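Bring Back the Paper Bus Schedule

I moved to Ekham for work in September and sold my car the same week, which my sister thought was nuts. She may be right. But I'd ridden buses for years back in Cunetti and I liked it, and the number 17 stops two blocks from my door, so how hard could it be?

Well. The 17 and I have had some words.

Let me say up front that the bus is fine. The drivers are great, the seats are clean, and the heat works a little too well. What drives me up the wall is finding out when the thing is coming. There used to be a printed schedule at every stop, in one of those scratched plastic holders bolted to the pole. The holders are still there. Mine has a faded sticker in it with a square code to scan and the words "Live times in the Pai app."

So I got the Pai app. It wanted an account, and the account wanted my email, and then it wanted to know where I was at all times, even when I wasn't waiting for a bus. Then it showed me a map of the whole county with a lot of little dots crawling around on it. I tapped my dot. It said 3 minutes. I stood there and it said 3 minutes for a good long while, and then it said 14.

I don't blame the bus for that! There's a drawbridge on Derar Road and everybody gets stuck behind it. What I mind is that I had no idea what was supposed to happen. A live time tells you where the bus is (sort of). A schedule tells you what the bus company has promised you. I can plan a morning around a promise, even one that gets broken now and then. I can't plan anything around a dot.

My neighbors in the building pretty much all have a system. The woman downstairs takes a bus half an hour before the one she needs. The guy across the hall walks to the end of the line, where the bus sits and waits, and gets on there. One couple just gave up and bought a second car, and I think about them a lot when I hear that ridership is down and the city can't understand it.

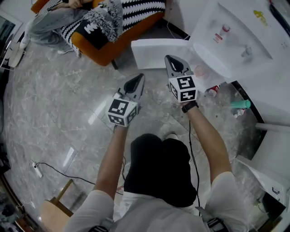

So what would a printed schedule do that the app can't?

It would still be there when your phone is dead, when the signal drops, or when you're nine years old or eighty-five and don't carry one. It would also show you the whole day at once, so you could see that the last bus home leaves at 10:40 and decide whether to stay for dessert.

That second part is the one I keep coming back to. When you look at a full page of times, you learn something. You see that the buses bunch up in the morning and thin out after lunch. You see there's an early one you never knew about. After a couple weeks you've got the good ones by heart, and then you don't need the page or the phone either. I knew my whole line in Cunetti that way. I could've told you the Sunday times in my sleep. I've been riding the 17 for months now and I still couldn't tell you one single time with any confidence, apart from that last one, and I only know it because a driver told me.

I did write to the transit office. I got a friendly reply (they really were nice about it) saying that printing costs money and that schedules change, so the paper goes out of date. Fair enough. They said there are 643 stops in the system and somebody has to drive out to each of them with a roll of paper and a screwdriver.

Okay, but they also told me the schedule changes twice a year. Twice! That's not a moving target. The pool posts its hours on paper. So does the library, and the barber, and the little church on the corner that changes its service time every summer. And my guess is that most of those 643 stops get hardly any riders. Do the busy ones. Start with the 108 stops that have a shelter, where the paper would stay dry anyway, and let the rest wait.

I've heard the other argument too, that people who want paper are just stuck in the past. I'm thirty-four. I pay my rent on my phone. I like the map with the dots just fine when I'm already at the stop and wondering if I've got time to run across for a coffee – that's a great use for it. Keep the app. Put the paper next to it.

And please, while you're at it, make the type big. The old Cunetti schedules were set in letters so tiny that people took pictures of them with their phones to zoom in, which I guess is a kind of app. Black on white, weekdays on top, weekends underneath, and the phone number at the bottom for somebody who picks up.

In the meantime I made my own. I sat down one Tuesday night, dug the times out of a file buried on the city website, and typed up the 17 in both directions on one sheet. I printed a few and slid one into the plastic holder at my stop, over the sticker. It was still there this morning, and a man I'd never seen before was reading it with his finger on the 7:52.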